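The Table at Gukska

The lease on the second floor at Gukska ended on the last day of October, and the inventory had to be in before then. Tomomi Okabe had 2,311 lines in the register and a pencil. Each line had a number, a name for the thing, a place, a condition and a column headed Disposal, in which three letters were allowed: K for keep, S for sell, W for waste.

She did the store cupboards first. Chairs, 28, condition fair, S. Lamp brackets, boxed, S. Carpet tiles, spare, W. The stationery went faster than expected because the previous clerk had entered it by the carton and the cartons had never been opened.

The table was line 1,904. The register had it as "Table, wood, light". Someone had added "Dellano?" in blue ink, and someone else had struck out the question mark. She got down on the carpet and looked for a maker's plate. There were four screw holes where a plate might have been. She restored the question mark.

The rule for furniture was that it could be entered only when clear. The rule for small objects was that they could be entered only when their place was known, and the place of the small objects was the table. She had raised this with Canditz, who held the lease, in her first week. Canditz had replied that both rules stood.

She took the cup first. A cup was simple. It was white, it was round and it was small. The register had 60 of them under Kitchen and none under second floor, so either a cup had travelled or the kitchen was one over. She went down and counted. The kitchen had 59. She went back up and wrote "Cup, white, 1, see Kitchen" and left it at the back of the table, near the far edge, where the old hands had always kept it.

The cloths took longer. The black one with white stripes had been folded narrow and laid lengthwise. Folded, it could be a scarf, a tea towel or part of an apron. The register did not permit unfolding, as the condition of a textile was to be recorded as found. She tried "Cloth, striped, folded". The form wanted a use. She wrote "General".

The blue one she left until after lunch. It lay flat and it was small. Kubo, who had worked on the floor for eleven years and was now packing files in the next room, said it was a sponge. In the spring he had said it was a duster. She asked which. He said that it depended on the year.

"When I started it was definitely a sponge," he said. "We did the table with it every evening. Then it got thin."

"How thin?"

"Thin enough to fold."

She looked up the purchase ledger. Sponges, blue, had been bought once, in a lot of 300. Dusters, blue, had never been bought at all. Against that, the lot of 300 had been written off in full, and a thing written off could not be lying on a table. She explained this to Kubo. He said he could see it from where he was standing.

At four o'clock she telephoned Canditz. The line was poor. She described the position: one table, not clear, and on it three articles, of which the first was on loan from another floor, the second had a use but no name, and the third had ceased to exist in accounting terms. She was told to use her judgement. She asked for that in writing.

It came by post, dated Wednesday, October 17, 2018, and said that judgement might be exercised in respect of the table only.

She thought about this for most of an afternoon. Then she rubbed out line 1,904 and wrote it again, smaller, so that it would fit: "Table, wood, light, Dellano?, with cup, striped cloth and blue article, forming one item." Under condition she put "Complete". In the last column she wrote K, then found that K required a destination, and that the only destination not already closed in the register was Gukska, second floor.

She entered it. The total came out at 2,311 less the two lines she had merged, and she ruled it off in ink.

Kubo carried the last of the files down. On his way back he wiped his hands on his trousers, out of habit, and did not touch the table.

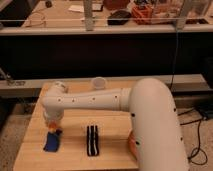 Kubo maintained afterwards that she should have gone with sponge, as a sponge could at least have been signed for by the kitchen when they came up for their cup.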